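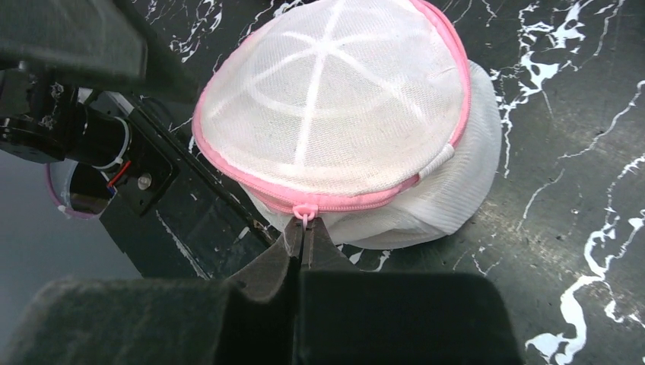 洗濯機の中で衣類が傷む原因は、水や洗剤よりも、衣類どうしの接触にあることが多い。回転する槽の中では、袖が別の袖に巻きつき、ホックが編み目に掛かり、ファスナーの務歯が隣の布をこする。洗濯ネットは、この接触を布一枚分だけ遠ざけるための道具である。構造は単純で、水を通す網の袋と、口を閉じるファスナーからなる。上の白いネットのように、丸いドーム形のふたに太い補強の帯が放射状に走り、その縁をピンクのファスナーが巡っているものもある。本体の網はふたよりもやや目が粗く、柔らかくしわが寄っている。同じ一つの袋でも、形を保つ部分と、中身に合わせて形を変える部分とで、布の扱いが違うことに注意してほしい。本章では、こうした袋の構造を手がかりに、何を入れ、どれだけ入れ、どう閉じるかを学ぶ。

読了時間:14分

第7章 洗濯ネットの構造と使い方

7.1 この章で学ぶこと

前章では、繊維の種類と洗剤の選び方を扱った。綿、麻、毛、絹、化学繊維のそれぞれに適した液性があり、取扱い表示からそれを読み取れることを確認した。ところが、洗剤も水温も適切に選んだのに、洗い上がったセーターの表面に毛玉が増えていることがある。この場合に見直すべきなのは、繊維と洗剤の関係ではなく、繊維に加わる力のほうである。

洗濯中の衣類に加わる力は、おもに次の三つに分けて考える。

(1)水流による力。衣類全体を動かし、曲げ、ねじる。
(2)摩擦による力。衣類と衣類、または衣類と槽の壁がこすれるときに生じる。
(3)引張りによる力。衣類がからまったとき、あるいは脱水のときに一部が引かれて生じる。

洗濯ネットが最もよく防ぐのは(2)であり、次に(3)である。(1)は弱まるが、なくなるわけではない。水流が完全に届かなければ汚れも落ちないので、弱めすぎても困る。つまりネットの選択とは、保護と洗浄力のつり合いを決めることである。この考え方は章の全体を通して使うので、ここで覚えておくこと。

7.2 袋の各部の名称

実習で部品を指し示すときに混乱しないよう、名称をそろえておく。

本体 衣類が入る部分。網地でできている。円筒形、平形、球形などがある。
ふた 開閉する面。平形の製品では本体と区別しないことが多い。
ファスナー 口を開閉する部品。務歯、テープ、スライダー、引手からなる。
引手 スライダーを動かすためのつまみ。
引手カバー 閉じたときにスライダーを収める小さな布やゴム。付いていない製品もある。
補強布 網地の上から縫いつけた帯状の布。

網地は一枚のものと、二枚を重ねてあいだに厚みを持たせたものがある。厚みのある網地は、ボタンや金具が直接外へ当たるのを防ぎやすい。その代わり、乾くのに時間がかかり、畳んだときにかさばる。収納場所の限られた寮や単身者の住まいでは、この点が案外大きな条件になる。

補強布には、網地を裂けにくくする働きと、形を保つ働きがある。帯を放射状に縫えば、面に加わる力を中心と縁のあいだに分けやすい。傘の骨を思い浮かべると分かりやすいが、傘の骨と違って布の帯は曲がるので、押せばへこむ。へこんだ形が手を離して戻るかどうかは、帯の材料と縫い方による。店で選ぶときは軽く押して確かめるとよい。

7.3 網目の大きさ

網目には、細かいものと粗いものがある。細かい網目は、糸くずの出入りを抑え、小さな金具が網の外に飛び出すのを防ぐ。粗い網目は水の出入りが多く、泥や皮脂の汚れを落としやすい。

黒い衣類をタオルと一緒に洗うと、タオルの糸くずが黒い布に付いて目立つ。このときは黒い衣類を細かい網目のネットに入れる。外から来る糸くずを防ぐのが目的である。反対に、ティッシュペーパーの入ったポケットが心配な作業着のように、衣類のほうから細かいごみが出るおそれがある場合は、作業着を細かい網目のネットに入れる。内から出るごみを防ぐのが目的である。どちらも袋に入れるという操作は同じだが、守っている相手が違う。

靴下の汚れがひどいときは、先に手で予洗いし、粗い網目のネットに入れる。細かい網目に丸めて詰め込んだ靴下は、中心部まで水が通らず、においが残りやすい。

7.4 入れる量

ネットに関する失敗の多くは、量に関するものである。入れすぎると、衣類は袋の中で固まりになり、外側だけが洗われる。少なすぎると、衣類が袋の中で動き回り、折り目が崩れてしわになる。

本書では、中型の丸形ネット一つに入れる量の上限を、乾いた衣類で500グラムとする。実習では台所用のはかりを使い、衣類を重ねて量る。薄手のカーディガンが220グラムであれば、同じものをもう一枚入れても上限には届かない。ただし、次の点を確認してから二枚目を入れること。

・二枚の色が近いか。
・二枚の取扱い表示が同じ洗い方を指定しているか。
・ボタンやファスナーが、もう一枚の柔らかい面に当たらないか。

この三点のうち一つでも当てはまらなければ、重さに余裕があっても袋を分ける。重さは上限を決めるだけで、組み合わせの良し悪しまでは教えてくれない。

はかりがない場合は、閉じた袋を外から軽くつまんでみる。網地に余りがあり、中の布を指で動かせれば適量である。網地が張りつめていれば多すぎる。

【実習記録から】

次の記録は、アレクシウ(Alexiou)女子寮の洗濯室で、家政実習の受講生ナパポン・イムヤム(Napaporn Yimyam)が書いたものである。原文のまま載せる。

「八月。洗濯室は朝から暑い。カーディガン二枚とブラウス一枚を同じ袋に入れ、弱水流、30度で洗った。ブラウスの襟がカーディガンの下敷きになり、襟の内側の汚れが残った。カーディガンのほうは問題なし。二回目はブラウスを別の袋にし、襟が外を向くように畳んだ。汚れはほぼ落ちた。袋が二つになったので干すものも増え、物干しの端が足りなくなった。袋はハンガーに洗濯ばさみで留めた。」

この記録のよいところは、うまくいかなかった一回目の条件が省かれていないことである。また、袋そのものも干さなければならないという、計画の段階で忘れやすい作業が書かれている。実習の記録をつけるときは、衣類の結果だけで終わらせず、場所や道具に起きたことも書いておく。

7.5 畳み方と入れ方

ネットに入れる前に、次の順で衣類を整える。

1 ポケットを調べ、中身を出す。
2 ボタンとファスナーを閉じる。ただし、ニットのボタンは穴が伸びるのを避けるため、表示に特別な指示がなければ上の一つを外しておく。
3 汚れの強い部分を確かめる。必要であれば液体の洗剤を少量つけておく。
4 刺しゅうや装飾のある衣類は裏返す。
5 袋の大きさに合わせて畳む。汚れの強い部分が外側に来るようにする。
6 袋に入れ、偏りを直す。

平形の袋では、衣類を袋の幅に合わせて畳み、平らなまま滑り込ませる。丸形や円筒形の袋では、畳んだものをゆるく巻き、巻き終わりが袋の壁に接するように置く。きつく巻く必要はない。きつく巻いた衣類は水を吸うと硬い筒になり、脱水のときに槽の片側へ寄る。

ブラジャーのようにカップのある下着は、畳まずに形のまま入れる。左右のカップを重ねて折ると、折れた跡が残ることがある。ホックは必ず留める。肩ひもはカップの内側に収める。この種の衣類には、形を保ちやすい丸みのある袋が向いている。

7.6 閉じ方

口を閉じる作業は簡単に見えるが、事故の多くはここで起こる。まず、網地や衣類の端がファスナーにかんでいないかを見る。次に、片方の手で口の端を押さえ、もう片方の手で引手を持って動かす。引手は、ファスナーの線に沿って引く。曲線のファスナーでは、まっすぐ引き続けると途中でスライダーが重くなるので、曲がりに合わせて手の向きを変えていく。袋のほうを少しずつ回してもよい。

途中で動かなくなったときは、力を加えずに少し戻す。かんだ布を横へ引いて外し、もう一度進める。網の糸は細く、一度切れると穴が広がりやすい。

端まで閉じたら、引手の位置を確認する。引手カバーがある製品では、スライダーをカバーの中に入れる。カバーのない製品では、引手が外へ立ち上がらないように倒しておく。洗濯中にスライダーが後退して口が開くと、衣類が外に出るだけでなく、開いた口に別の衣類が入り込んでからまる。

スティリアニ・ヴレトス(Styliani Vrettos)は、寮の洗濯指導で使う手順書に、閉じる作業だけを独立した一項目として立てた。それまでの手順書では「入れて閉じる」と一行で書かれており、新しい寮生が端まで閉じないまま槽に入れることがあったためである。書き分けることで作業者の手が一度止まり、目で確かめるようになる。手順書を作るときの参考にしてほしい。

7.7 使用後の手入れ

洗い終えたネットは、中身を出したらすぐに裏返し、縫い目にたまった糸くずを取る。指でつまめないものは、乾いてから柔らかいブラシで払う。ぬれたままこすると、かえって糸くずが網目に入り込む。

干すときは口を開けておく。ファスナーの部分は布が重なっており、網地より遅く乾く。網地に触れて乾いているように感じても、テープの裏側が湿っていることがある。湿ったまま畳んで棚に入れるとにおいの原因になるので、乾き具合はテープで確かめる。

乾燥機の使用は、製品の表示に従う。表示が取れて読めなくなったものは、自然乾燥とする。

次のいずれかに当てはまるネットは、衣類の保護に使わない。

・網地に穴がある。
・ファスナーの務歯が欠けている、またはスライダーが途中で外れる。
・補強布の縫い目がほどけ、帯の端が浮いている。

穴が小さければ糸でかがって使えるが、かがった部分の結び目が内側に出ないようにする。硬い結び目は薄いニットに引っかかる。

7.8 本章の構成

次の節からは、衣類の種類ごとに具体的な洗い方を扱う。7.9でニット、7.10で下着、7.11でシャツとブラウス、7.12で毛布などの大物を取り上げる。大物については、袋の容量より洗濯機の容量が先に問題となるため、計算の例題を多めに用意した。

章の終わりには、ベルデール(Berdale)地区で行った家庭の洗濯習慣に関する調査の集計表を載せる。回答は952世帯から得た。表は、網目の種類、一回に使う袋の数、袋を交換する時期の順に並んでいる。7.4の入れる量と7.7の手入れを読み終えてから見ると、項目の意味が取りやすい。

準備するもの:洗濯ネット(平形と丸形を各一つ)、はかり、薄手のニット一枚、筆記用具。ネットは家庭で使っているものでよい。授業の前に、口が端まで閉まるかどうかを確かめておくこと。

前の章 目次 用語集 索引 次の節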